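Category: Skin & Beauty > How-To

2nd April, by Ayanda Zwane

How to patch test a new face cream (and then start using it properly)

Quick one from me, I've had the same email over and over since the retinol post. Bought a new cream, slapped it on, face went red, now what. So. Patch test first. Every time, even if it says sensitive on the tube, even if your sister uses it.

What you need: the cream, clean hands, a plaster if you're testing under clothes, and a pen to write the date down. You will forget the date.

Step 1. Pick the spot

Inside of the elbow is the usual one. Behind the ear is good too, closer to face skin. Not the back of the hand, you wash it too often. Don't pick anywhere you've shaved or scrubbed that day, and leave eczema patches well alone.

Sit down somewhere with a table so you can rest your arm flat.

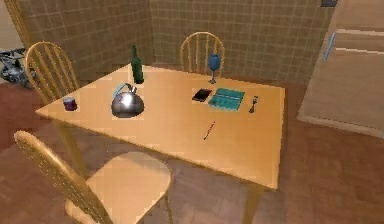
Step 2. Put a small amount on

Pea size is too much. Half that. Rub it in until it's gone and leave it. If it's a wash-off product (cleanser, mask) leave it only as long as the packet says, then rinse. Strong peels are a different thing altogether and not for this page.

No other products on that bit of skin. No perfume either.

Step 3. Wait

The boring part. Look at it after 30 minutes. Stinging that fades fast is common with acids and vitamin C. Burning that keeps going, wash it off with cool water and stop there.

Nothing happened? Carry on. Same spot, twice a day, for a week or so. Allergic reactions can take days to show, so one dab and one look wont tell you much.
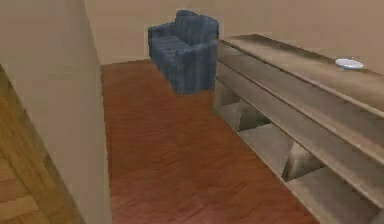 Reading time: 3 mins

Step 4. Read the result

Clear skin all week, fine, go ahead. Slight pinkness that went by the next morning, leave a gap of a few days and test again. Itching, bumps, swelling, flaky patches, that's a no. Bin it or send it back, most shops are decent about it. I sent a Brasumard night cream back in March, a 45 ml jar with hardly any gone, and got the money without a fuss. Keep the box.

Swelling of the lips or eyes, or any trouble breathing, is not a beauty question. Ring 999.

Step 5. Start slow on the face

Two nights the first week. Along the jaw first, then cheeks, forehead last. Keep off the eyelids and the corners of the nose, cream collects there. Then every other night for a fortnight, then nightly if you're happy.
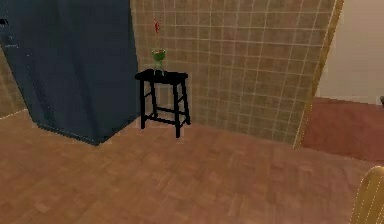 Easy does it in week one.

One new product at a time. I mean it. If you start a serum and a cream on the same day and come up in spots you've no idea which one did it. Idrisa Swai at the Jirnville salon makes her clients wait a full month between new things, I'm less patient, two or three weeks does me.

Step 6. Keep notes

Name, date started, where you put it, what happend. Back of an envelope will do. I do mine at breakfast with a cup of tea, otherwise it doesn't get done. 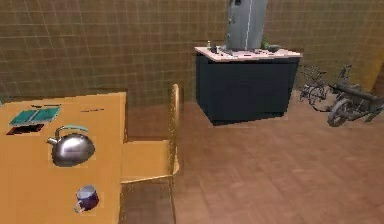 Copy down the ingredients list as well, or take a picture of it on your phone. If two products have both given you a rash, compare the lists. Fragrance and certain preservatives are the usual suspects but it could be anything, and if it keeps happening ask your GP about proper allergy testing. Home testing only goes so far.

Few extras

Old cream counts as new if the formula's changed. Check the label.
Samples are good for this, one sachet of the Simiyu day cream did my whole test.
Morning product? Sunscreen over the top, and test the sunscreen too.
Already reacting to something? Let the skin settle before you test anything else. Plain moisturiser only.

Will do hair dye next, different rules, 48 hours before every single colour and follow the leaflet in the box.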